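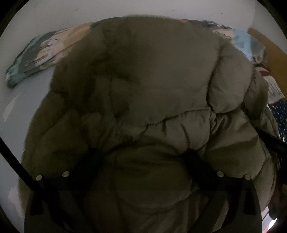 Cómo lavar un plumífero en casa

Lavar una prenda de plumón en la lavadora doméstica es posible si se respetan el programa, el detergente y, sobre todo, el secado. El procedimiento sirve para chaquetas y chalecos acolchados con cubierta de nailon o poliéster. Las prendas con partes de piel o ante deben ir a una tintorería.

Antes de empezar

Lea la etiqueta interior. Si aparece el símbolo de la cubeta tachada, no la lave con agua. Si solo figura el relleno sintético, puede seguir los mismos pasos, pero el secado será bastante más corto.

Material necesario:
Detergente líquido para plumón, sin suavizante ni blanqueante
Un cepillo de cerdas blandas
Pelotas de tenis limpias o bolas de secado
Una toalla grande
Aguja fina e hilo de poliéster

Revisión y reparaciones

Vacíe los bolsillos y cierre todas las cremalleras y los velcros. Si la capucha es desmontable, quítela y lávela aparte o dentro de una bolsa de malla. Repase las costuras una por una. Un punto suelto que apenas se nota en seco puede abrirse en el tambor y dejar salir el relleno. Para los cortes pequeños en la tela basta un parche adhesivo de nailon, colocado el día anterior y con las esquinas redondeadas. No tire de las plumas que asoman: empújelas hacia dentro desde el otro lado del tejido.

Manchas

El cuello y los puños acumulan grasa de la piel. Humedézcalos, aplique unas gotas del mismo detergente y frote con el cepillo en círculos, sin apretar. Deje actuar 12 minutos. Para las manchas de barro, espere a que se sequen y cepíllelas antes de mojar la prenda.

Lavado

1. Limpie el cajetín de la lavadora. Los restos de suavizante apelmazan el plumón.
2. Meta la chaqueta sola, del revés. Debe quedar espacio para que se mueva.
3. Elija el programa para prendas delicadas a 30 grados, o menos si lo indica la etiqueta.
4. Use la dosis de detergente que marque el envase.
5. Centrifugue a 400 revoluciones.
6. Añada dos aclarados más. Si en el último todavía sale espuma, repita.

Al sacar la chaqueta, sujétela por debajo con las dos manos. El plumón mojado pesa mucho y, si se cuelga de los hombros, puede forzar las costuras interiores. Envuélvala en la toalla y presione sin retorcer.

Secado

Con secadora: temperatura baja, con las pelotas dentro. Pare cada media hora, saque la prenda, sacúdala y deshaga con los dedos los grumos que encuentre. El proceso completo suele llevar más de 5 horas en una chaqueta gruesa.

Sin secadora: extiéndala en horizontal sobre un tendedero, en una habitación ventilada, y dele la vuelta por la mañana y por la noche. En noviembre, con la casa húmeda, puede tardar varios días. No la ponga encima del radiador.

Para comprobar si ha terminado, pellizque el relleno en las axilas y en la parte baja de la espalda. Si nota bolas o frío al tacto, falta secado. Un plumón guardado con humedad coge olor y es difícil quitárselo.

Guardado

Cuelgue la chaqueta en una percha ancha o déjela suelta en una balda, sin peso encima. Las bolsas de vacío no son adecuadas para pasar el verano. Un lavado por temporada es suficiente con un uso normal.

Texto: Anneliese Kettler
Revisión: Jairo Bermúdez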